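Voddale Community Pantry - minutes of the March meeting

Held in the hall on Skovivville Road, opened 6.35 pm
Chair: Ewan Wihongi
Minutes: taken by me, Dursun. Please excuse my spelling of the street names.

**1. Previous minutes**
Read and accepted. One correction: the flour was donated by Ovance Bakery, and I had written that we bought it.

**2. Money**
Balance at the start of the month was $1458. We paid $399 for the repair of the chest freezer, and Ewan has the receipt. It was asked if the freezer is worth a second repair in the future. General feeling was no, but we will wait until it breaks.

**3. Change from plastic to paper bags**
This item took the longest time. From next month the dry goods parcels will go out in brown paper bags. Points which were raised:

- Tins must go at the bottom and bread on the top. At present every packer has his own system.
- Rolling the rim down before packing makes a wider mouth, and the bag can be unrolled again when it is full.
- Frozen things will stay in the insulated bags for now. Paper with frozen peas was tried at home by one member, with a sad result.
- Families who walk to us asked for handles. Bags with handles cost more. Ewan will ask the supplier for both prices.

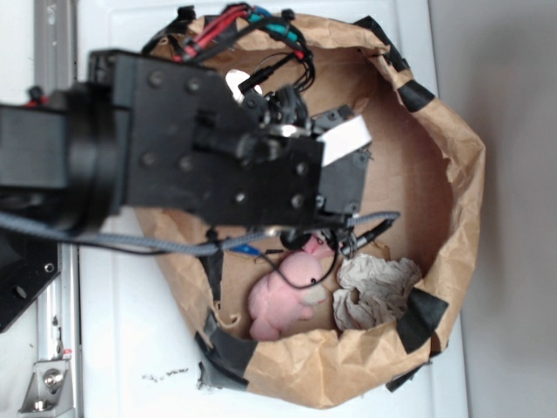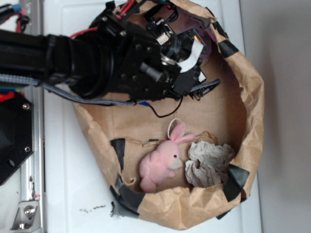 *Item 3: brown paper bag, opened wide, on a white tabletop.*

It was agreed to try the paper bags for 2 months and then decide. We have 36 households on the list, and each one will get a small note in the parcel asking to bring the bag back if it is clean and dry. There was a short discussion whether people will find this rude. The wording will be softened.

**4. Opening hours**
A request was made to open until 7 pm for parents who come from work. Agreed, if we can find one more person for the door. The key stays with Ewan.

**5. Vegetable garden**
Silverbeet is doing well - too well, please take some home. The tomatoes are finished. The hose tap is leaking again and the council was informed.

**6. Other business**
- The good scissors are missing from the kitchen drawer.
- Labels for allergens must be written in capital letters.
- Somebody parked across the neighbour's driveway last time. Please use the gravel area behind the hall.

Next meeting is in April, same place. Ewan will bring the bag prices and I will bring the new text for the note.

Closed 8.10 pm.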